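News > Press releases > Shops and growers

Stikell shops in Vellholm will sell vegetables loose and by weight from January

VELLHOLM - Stikell, the grocery company with 20 neighbourhood shops in and near Vellholm, announces today that it will stop selling most of its vegetables in closed packs. From January, customers can take as much or as little as they want, and they will pay by weight. The change comes after a long trial in the shop on Bomeo Street, where 528 households have kept a simple diary of the food they bought and the food they threw away.

The diaries showed us something that many customers had already told at the till. A person who lives alone does not need a full bag of potatoes, and a family of six does not want to open three small packs for one dinner. In both cases the fixed pack was the wrong size, and too often the rest was going to the bin.

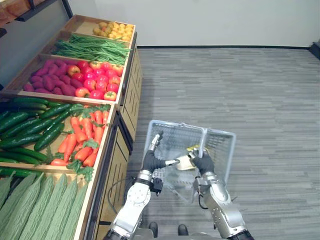

Prices will be shown per kilo and also per 100 grams, in large numbers, so that it is easy to compare. Each shop will have two scales for the customers, and one of them will be placed at a lower height for people who use a wheelchair and for children who like to help. Paper bags stay free of charge. Customers are also welcome to bring their own bags or boxes from home - the staff will weigh an empty box first, and its weight will be taken off at the till.

In total the diaries contain 3424 entries. The households wrote them in the evening, usually after cooking, and many added comments in the margin. The most frequent wish was for better advice on storage. For this reason Stikell has prepared a small leaflet together with the Okafor growers' association, which delivers to all our shops. It explains, for example, why potatoes should be kept in the dark and away from onions, and why tomatoes lose taste in the fridge.
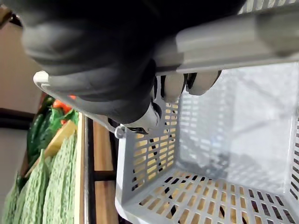 Archana Sachdeva wrote in her diary that she now buys green beans twice a week in place of one large bag, and that she would be glad if fresh herbs could be sold in the same way, "even only three stems, because I never use the whole bunch".

Herbs are not part of the first step. They dry out quickly when they are not covered, and we are still looking for a good solution together with the growers. Salad leaves and cut vegetables will also stay in packs for the moment.

The shop on Bomeo Street opens at 7.30 in the morning, and the leaflet can already be taken there at the information desk. The other shops will receive it before the change. Journalists who wish to visit a shop or to speak with one of the growers are kindly asked to contact the Stikell press office in Vellholm.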